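The Good White Paper

My aunt left me 2,368 pounds and a roll of white paper, and I'd spent the money by Easter so I suppose this is a story about the paper.

It came from Farer's, the old stationer's in Vurley, back when they sold it off the roll by the yard and wrapped it in brown stuff that was nearly as nice. She'd bought it to line the drawers in the back bedroom. She never lined them. It went with her from house to house, stood up in the corner of every wardrobe she owned, and then it was mine and standing up in the corner of my wardrobe, leaning on my winter coat like somebody waiting for a bus.

I'm not a drawer-lining sort of person. But that April it rained and rained, and on the second Saturday I took all the plates off the dresser, washed the ones that needed it (most of them!) and decided I was going to do the thing properly. Seven drawers. I had scissors, a pencil and the long ruler from school with my initials scratched in it. I cleared the kitchen table, moved the toast rack and the post and a bowl of keys that don't open anything, and gave it a wipe and a good dry with a tea towel.

Then I cut a length and smoothed it out with the flat of my hand, and I couldn't go any further. It was so blank. I know how daft that sounds. I stood there with the pencil and thought, once I draw a line on it, it's a drawer liner for ever, and up to now it could have been anything – a kite, a map, a very long letter to the gas people. 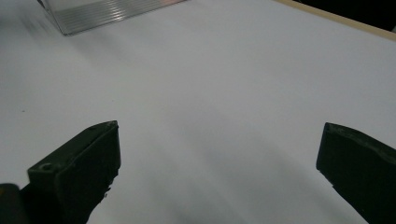

Harine said from the doorway that it was only paper, and that my aunt had probably felt just the same, and look where that got her, forty years of jumpers catching on bare wood. Was I going to make a start or should the chips go in?

I said put the chips in.

I went on looking at it, though. The light over our table is a funny one and it makes everything white go grey in places, so the paper had a sort of weather to it. I thought about my aunt in the flat on Poon Street, number 181, three floors up with the washing strung across the bath. I thought she must have got the roll out now and then. You'd have to, wouldn't you? You'd unroll a bit on a wet afternoon, have a look, and roll it up again.

The chips were nearly done by the time I drew the first line. It came out crooked, because the ruler has a nick in it just past the halfway mark, and I said a word my aunt wouldn't have liked. Then I cut along it anyway. The first piece was too wide for the drawer by a finger's width, so I folded the edge under and pressed it down with the back of a spoon, and after that I got on quite fast.

We ate with the plates on our knees. I did the cutlery drawer last, and Harine held the corners.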